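Junk mail catalogues, does anyone still get customers from them?
Replies (9) Views 853

tustden_tiles
Small shop, two of us. Skokent rep wants us to renew the letterbox drop for August, 10 suburbs, glossy fold-out. Last one we had maybe a handful mention it at the counter. Worth it or put the money in online ads??

gumleaf
Depends what you sell. Tiles people buy once in ten years. Id skip it.

press_ganged
Disagree with gumleaf. Once in ten years is exactly why you want paper on the fridge. Online ad is gone in a second, and half your clicks are other tilers having a look at prices.

gumleaf
Nobody puts tiles on the fridge mate

press_ganged
They put the 20% off voucher on the fridge. Did yours have a voucher?

tustden_tiles
No voucher. Rep said it would cheapen the look

press_ganged
Well theres your problem. No voucher, no code, no way of knowing who came from where. "Mention it at the counter" isn't tracking, people dont mention things. Put a code on it, different one for each suburb, write them down in a book by the till. Costs you nothing.

halfpage_hol
Did codes with Disow two years back. 300 leaflets in one street block as a test before paying for the lot. Got four jobs out of it, one was a whole bathroom. Then did the full run in winter and got zip. So who knows. Ask Skokent if theyll do a small test run, if they wont thats your answer.

Also check the No Junk Mail stickers, our street is nearly all stickers now and they still charged for full coverage. Got an argument out of them about it, and a credit in the end.

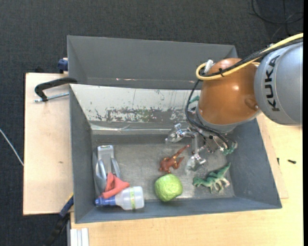 KUKA arm over the grey bin

gumleaf
Still say online. $100 a week, only your own postcodes, turn it off when your booked out. Cant turn off a leaflet.

halfpage_hol
fair, but my customers are mostly over 60 and they skip right past anything marked sponsored. Mum thinks its all scams

tustden_tiles
OK so test run with codes, and a voucher. Will ring the rep tommorow morning. If he goes on about the premium look again I'm going with Michalík, they quoted less anyway but minimum order is bigger. Anyone used them?

Share (2) Like (10)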